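Workshop Tips: Keeping Your Arm Software Out of Trouble
Posted by Ilse Eichhorn

Several of you wrote in after the last page asking for more on the software side of a small home arm, so I have put the kettle on and gone through my notebook. Most of these I learned slowly, and a couple of them I learned twice.

Build the room before you build the program. I spent two evenings making a simulated room with a table, a big window and some things on the walls, and I have never been sorry. You don't need it to be pretty. You do need the undersides of things, though! A tabletop in the planner is very often just a flat sheet with no thickness, and a wrist camera that ends up underneath one will see a good deal more than a sheet – there are boards, ledges and legs down there, and your planner ought to have every one of them on its list. 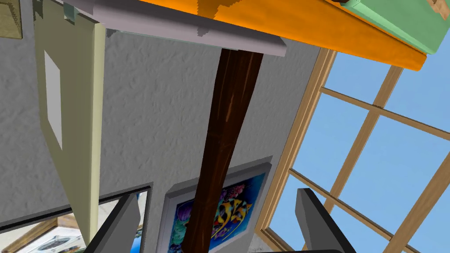 Give each leg and post a collision shape a little fatter than the real thing. I add 2 centimeters all the way round. Tharun Bhat, who has been at this far longer than I have, thinks that's stingy and uses 4, but his bench is bigger than mine and he can afford to lose the space. Whichever you choose, write the number down at the top of the settings file and not in three different places, or you'll change two of them and wonder all weekend why the third is winning.

Save your poses by name. "Home," "look up," "over the sink," that sort of thing. A row of joint angles means nothing to you a month later, and it means even less to whoever else in the house wants to try. Put the date in the note beside it if you're the tidy sort (I am not, and I do regret it).

Test the camera poses you don't expect to use. I keep a little list of awkward ones, with the wrist tipped right back so the camera points up toward the ceiling or the window, and I run my object finder on every one of them. A finder that has only ever been shown tabletops will happily tell you that a window bar is a ruler. Mine called a picture frame a baking tray, with a confidence of 55 percent, and I had set the cutoff at half. I raised the cutoff, and then I did the better thing, which was to add a few dozen upward views to the test folder and label them "nothing to pick up."
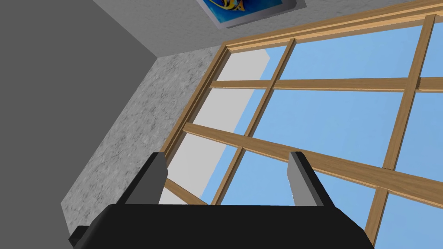
Mask out the gripper. If your own fingers show in the camera view, the finder will find them sooner or later, and the planner will then try ever so politely to avoid them. Draw the mask once with the fingers open and once with them closed, and have the program choose between the two. Océane Lemieux wrote to say she draws a third for halfway, and I may well copy her.

Slow the first run down. I play any new path at one-fifth speed in the simulator, then again at full speed, and only then on the bench. It takes almost 5 minutes altogether, which is just long enough to drink the tea while it's still hot.

Keep yesterday's settings. Copy the whole folder before you touch anything, even if you're only changing one little number – especially then. I name the copies after whatever I was cooking that day, so the last version that worked properly is called "leek pie," and I can always find it.

Next month I'll go through the letters about cable clips and noisy fans. If you have a good way of timing a planner without a lot of extra tools, do send it along before then.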